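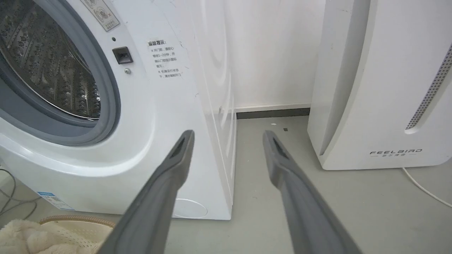

Keisha Ridgeway说,索引做得好的时候读者根本想不起来有人做过,做坏了呢,来信就到了,一封接一封,骂的都是出版社。

这话是在电话里讲的,她那头一直有翻纸的声音。我问能不能引用,她说引吧,反正骂的不是她。

先交代一下。这篇本来是要写一本书的,Ridgeway的《见某某条》,Garholm出版社,去年11月出的,讲书后索引这门手艺。薄薄一本,封面灰的,书店里放在语言学那一架的最底层,我蹲下去才找到。写着写着写成了别的东西,编辑催得紧,就这样吧。

索引。书最后面那一沓小字。多数人翻过去,少数人从那里开始读。我属于后一种,坏习惯,大学里养成的,考试前一晚没时间看正文。后来买书也这样,先看索引里有没有自己关心的词,没有就放回去。Ridgeway在书里管这类人叫“倒着进门的人”,口气不算友好,但也看得出她自己就是。

她入行很偶然。原先在Bustden一家印厂做校对,厂里接了本地方植物志,作者交完稿就病了,索引没人编。经理问谁愿意,没人吭声,她那时刚来不久,不好意思低着头,就被点了名。第一份索引编了整整一个冬天,卡片,鞋盒,橡皮筋。橡皮筋断了一次,K到M全撒在地上。书里写这一段写得很细,连当时收音机里在放什么都记着,我觉得可以删,又觉得删了可惜。

那份索引一共2112条。她至今记得这个数,因为经理按条付钱,她数了好几遍。

后面的章节就进正题了。什么叫条目,什么叫子条目,参见和见有什么区别。外行听着都是一回事。“见”是说你走错门了,请去那边;“参见”是说你没走错,不过那边也有东西,有空去看看。混用的人很多。她举了一本航海史,“缆绳”条写着“见索具”,翻到“索具”,写着“见缆绳”。读者就在这两条之间来回跑,永远到不了正文。业内管这叫循环互见,听起来像某种病。

我把这个例子念给Timo Wendt听。他做了很多年的德语工具书,退下来了,现在偶尔还接活儿。他笑得很响,说这不算什么,他见过三条互相指的,绕一个大圈,作者本人校样看了两遍都没发现。我问是哪本书,他不肯说。作者还活着。

Wendt对Ridgeway的书有意见,意见还不少。他觉得她太瞧不起软件。书里有一章专讲机器编的索引,标题就叫《全都有,什么也找不到》,她拿一个程序给自己的书跑了一遍,出来3206条,比正文还吓人,“时候”单独成一条,后面跟了一串页码,密密麻麻排了半栏。她把这半栏原样印在书里,占了一整页。效果是有的,我在地铁上看到那页笑出声。

Wendt说这么比不公平,那程序本来就是给人打底稿用的,谁会直接拿去印。他自己就用,先跑一遍,再删,删掉的比留下的多得多,但总归比从零开始快。“她那代人觉得鞋盒里有灵魂。”这是原话。他们俩其实同年,我后来查了才知道,也没好意思告诉他。

我倾向于Wendt,一半吧。另一半在Ridgeway那边,原因得讲一讲“概念”这件事。

机器找的是词,索引员找的是意思。一本书可以整整一章都在讲嫉妒,一次也不出现“嫉妒”两个字。作者写的是两姐妹分一块布料,谁的裁得宽一点。好的索引员读完,在J底下立一条,嫉妒,姐妹间的,页码从哪到哪。(中文书按拼音排,按笔画排的也还有,这个后面说。)程序做不到,至少Ridgeway写书那会儿她觉得做不到。现在怎么样我不敢下断言,在这个话题上下断言的人,过半年都得改口。

还有一层,是分寸。索引员要猜读者会到哪个词底下去找。同一件事,医生会查学名,病人查俗名,都得给他们留着门。留多了书就厚,出版社不干。Ridgeway说她跟Garholm的人为了这个吵过,对方只给她留三页纸的位置,她要八页,最后给了五页,字号又小了一号。老花眼的读者又写信来骂。

又是信。她好像真的每一封都留着。

说到骂,书里最好看的一章是讲索引里的恩怨的。历史上有人在对手的书后面偷偷编一份索引,专门挑他丢脸的地方立条目,某某先生,其愚钝,其自负,其拉丁文之拙劣,后面页码一一对应,查得到,赖不掉。这种东西一度很时髦。Ridgeway抄了好些,抄得津津有味,看得出她忍了一辈子没干这事。

也不是完全没干。她承认有一回,一本回忆录,作者拖稿,又在电话里对她很不客气,她在“感谢”条底下把作者谢过的人全列了,再加一个子条目:“未提及者”,后面没有页码。终审的时候被拿掉了。她说拿掉是对的。停了一会,又说,可惜了。

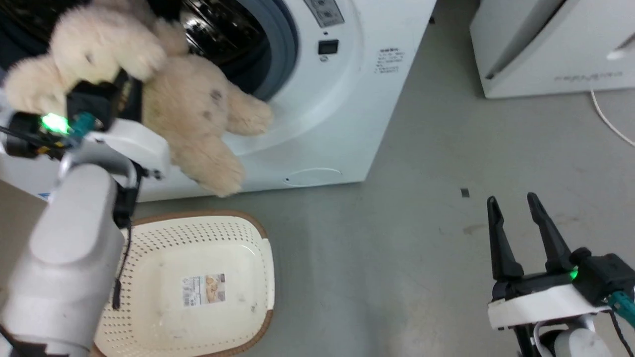 中文书的索引又是另一笔帐。我们这边很多书压根没有,译著尤其惨,原书后面好好的一份,译过来就没了,理由是页码对不上,重编要花钱。有的偷懒,保留原书页码,排在正文边上,读者得一边看边码一边翻,翻几回就灰心了。还有一种更省事,索引照译,按原文字母排,中文跟在后头,你得先知道那个人的原名怎么拼才查得到他。那还查什么。

我问过几家社的编辑,答得差不多:读者不看。读者不看所以不做,不做所以读者没习惯看。这不也是循环互见嘛。

Esperanza Fitzsimmons在Gornmont那边教过一阵子编辑课,她有个说法我挺喜欢,大意是看一家出版社打算让一本书活多久,翻到最后几页就知道了。打算卖一季的,最后几页是广告。打算放十年的,最后几页是索引。她自己也承认这话有漏洞,小说怎么办,小说从来没有索引,照样活得好好的。

小说其实也有。Ridgeway列了几个,有整篇小说就写成一份索引的,故事藏在条目里,读者自己去拼。她本人试着写过,写了半年,写不下去。她说编惯了别人的东西,轮到自己,不知道第一条该是什么。

排序这事我答应要说的。按音序还是按笔画,学术书里吵了很多年。音序快,可你得会念,碰上生僻的古人名字,念不出来就没法查。笔画不用会念,可你得会数,我每次数“鼎”都数出不一样的结果。台面上各有各的道理,实际情况是看排版软件支持哪个。西文也不省心,字母是那些字母,可空格算不算?“New”后面跟个空格,排在“Newton”前面还是按不算空格混排?两派,一派叫逐词,一派叫逐字母。Wendt是逐字母派,Ridgeway逐词。两个人隔着我在这件事上又吵了一轮,我当传声筒,传到后来自己都糊涂了。德语还有变音符号,o上面两点当o排还是当oe排,Wendt讲了二十来分钟,我没记,对不起。

钱。总要说到钱。

编一份索引多少钱,各处不一样,Ridgeway书里只给了一个数字,是她八十年代末接的一本经济史,大约800镑,做了六周。她说那是她拿过的最体面的一笔。后来越来越薄,有的社改成从作者版税里扣,作者一看要扣自己的钱,就说我自己编。作者自己编的索引是另一门学问了。作者什么都舍不得,哪一页提到他的理论都要收进来,“本书作者的贡献”能排一长串;或者反过来,交稿当晚赶出来的,从A到D细得不得了,从S往后就剩人名。你去翻,一翻一个准,凡是后半截稀得像头发的,准是作者自己编的,编到后半夜了。

Ynyr Prothero就编过自己的书,一本讲威尔士小教堂歌本的,印得不多。他来信说:“编完索引我才发现书里有两章在讲同一件事。太晚了,已经下厂了。”这封信我抄在这里是经他同意的。他还说,早知道应该先编索引后写书。Ridgeway在书里有差不多一样的建议,写在第七章末尾,她叫“反着校”,初稿写完先粗编一遍索引,哪个条目后面页码特别散,说明那件事你讲散了;哪个条目只有孤零零一个页码,要么展开,要么删。我拿这个办法试了试手头一篇旧稿。删了三段。挺疼的。

书的毛病也得讲,不然成了吹捧。一是引文太多,尤其中间讲抄本时代那两章,一段引文套一段引文,她自己的声音没了,读着读着得往回翻看现在是谁在说话。二是对别的语种基本没兴趣,除了拉丁文就是英文,东方的类书提了半句,那半句还跟没提一样。类书算不算索引当然可以争,但总得争一下。三是她跟Sutherland那位老同行之间的旧账,占了好几页,外人看得云里雾里,到底谁先用的那套缩排格式?看完也不知道。我在电话里问了,她说书里都写了。书里没写。

Wanda Baptiste在Garholm经手这本书,我写信问她为什么旧账那段没删。回信很短,说删过,作者又加回来了,加回来的比删掉的长。

校样期的事她倒讲了一些。这本书自己的索引,当然是Ridgeway自己编,不许别人碰。编辑部的人都等着看笑话,讲索引的书,索引要是错一条就太难看了。他们专门请人从头到尾核了一遍,每个页码都翻到。错了3处。Baptiste没说是哪几处,只说第二刷会改。我手里是第一刷,花了一个晚上去找,找到一个,“橡皮筋”条,页码差了一页。剩下的没找着,谁找着了给杂志写信。

这份索引确实值得单独读。她在里面埋了东西。“读者,倒着进门的”,后面写着“见前门”。“前门”条下只有一个页码,翻过去是书名页。“缆绳”和“索具”当然也互相指着。“鞋盒”有子条目,还分颜色。“信,骂人的”占了将近四分之一栏,底下细分为:关于字号的、关于遗漏的、关于不该收而收的、地址写错仍然寄到的。

查一查“灵魂”,没有。Wendt听了很满意,我说软件也没有,他说那是她记仇,故意不收。

还有件事差点忘了写。她现在还在接活,手上这本是讲渔港税收的,难编,一堆人同名,父子叔侄全叫一个名字,得靠生卒年分开,有的生卒年都没有,只好写“长者”“幼者”,再碰上第三个就没词了。我打电话那天她正卡在这里,电话里那翻纸的声音就是它。我说那你先忙。她说不忙,问我知不知道有什么词比“幼者”更小。我想了半天,没想出来,她说行,那就写“另一个”。

《见某某条》,Keisha Ridgeway著,Garholm出版社,平装。中译本据说有人在谈,索引编不编还没定,有消息再说。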